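Hapeta Opens Game and Reading Room at Skellow Hall

DULHOLM, 11/8/25 - Hapeta has opened a game and reading room on the second floor of Skellow Hall, its community building in Dulholm. The room is open to members and to day visitors and replaces the storage area that took up that part of the floor for seven years.

The work began in October, after the stored chairs and filing cabinets were moved to the basement. The walls were painted white, the old ceiling lights were taken out, and the floor was cleaned and sealed. The room was then furnished for cards, board games, puzzles and quiet reading.

Most of the furniture was bought secondhand or moved from other parts of the building. Bitutow, a furniture repair shop in Dulholm, tightened the joints on the tables and replaced the covering on two of the chairs. Hapeta paid for the materials. Bitutow did the labor at a reduced rate.

The large round table is meant for shared use. Players can reach the middle from any side, and small groups can spread out a puzzle without having to move it when someone else sits down. The green covering is soft, so cards are easy to pick up and dice do not make much noise. Visitors are asked not to put hot drinks on it. Side tables are provided for cups and plates.

The room faces the street and gets strong light in the afternoon. Patterned curtains have been hung so that readers and players can block the glare when they need to. A wall-mounted air conditioner has also been installed, and staff will set the temperature at opening time. Anyone who finds the room too warm or too cool should speak to the front desk.

The opening collection has 75 games and puzzles and almost 35 feet of shelved books. The games include card decks, word games, checkers and chess sets, and there is a shelf of large-print books near the door. Items may be used anywhere in the room but may not be taken home. A lending service is planned for next year if enough members ask for it.

Hours and Admission

The room is open from noon to 7 p.m. on the same days as the rest of Skellow Hall. Admission is free for Hapeta members. Day visitors pay $5, which also covers use of the ground floor lounge. Children are welcome with an adult.

Tables cannot be reserved during regular hours. Groups that want the whole room for a club meeting or a small tournament may apply at the front desk. Morning times are available for this purpose, and groups are expected to return games to the shelves and wipe down the side tables before they leave.

Donations

Hapeta is accepting games, puzzles and books in good condition. Board games should have all of their pieces, and puzzles should be in the original box or in a sealed bag with a picture of the finished puzzle. Encyclopedias, magazines and textbooks cannot be accepted. Donations may be left at the front desk during opening hours. Please do not leave boxes outside the building.

Floor lamps and armchairs are also wanted. Call ahead before bringing furniture, as space is limited and the elevator is small.

Using the Round Table

Guests should clear the green top when they finish and check the floor for dropped pieces. Spills should be reported right away so that the covering can be cleaned. Bags and coats belong on the hooks by the door.

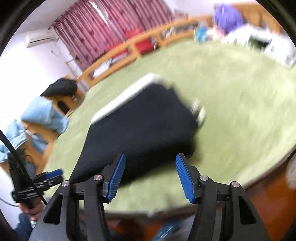
About Hapeta

Hapeta runs Skellow Hall in Dulholm and offers classes, meeting space and social activities for adults and families. Membership forms and the current schedule are available at the front desk.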